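We use cookies to improve your experience. By continuing you accept our cookie policy.

2 min read

I've been sitting in on a neglect case at the sheriff court and said I'd post about how the hearing went. No names of the family, and nothing that points to the children. Short thread.

The charge is wilful neglect of two children by their father. He denies it. The Crown says it went on through one winter, from the first cold spell until January.

Most of the morning went on the school's evidence. A teacher said she had raised concerns 6 times. She kept her own notes because she wasn't sure the forms were being read.

The forms went to the council's family team. The defence asked why there was no home visit until after the sixth. The witness said she couldn't answer for the council.

A neighbour gave evidence by video link. She said the younger child used to come to her door at teatime and ask for bread. She fed both of them for weeks before she rang anyone, and she was upset about that.

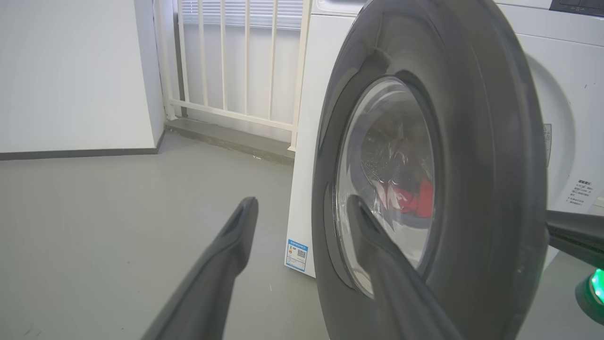 Jessie Cruickshank replied that ringing is harder than people think, that she once waited up to 10 days for a call back about a child on her own stair, and that she'd have kept feeding them too.

Thanks Jessie. The neighbour's call did get a reply, according to the court papers, but I don't have the date and I'm not going to guess at it.

After lunch the father's solicitor said he had lost his job and owed 3,000 in rent arrears. The sheriff asked if he had told anyone he wasn't coping. He had told his sister.

Several of you have asked where the children are. They're with relatives. That was said in open court, and I won't go further than that.

Florencia Ojeda asked whether the council will be called. A social worker is on the witness list, expected at the next sitting.

I'll be back for that and will add to this thread in the evening. Please don't post guesses about the family underneath. I'll delete them.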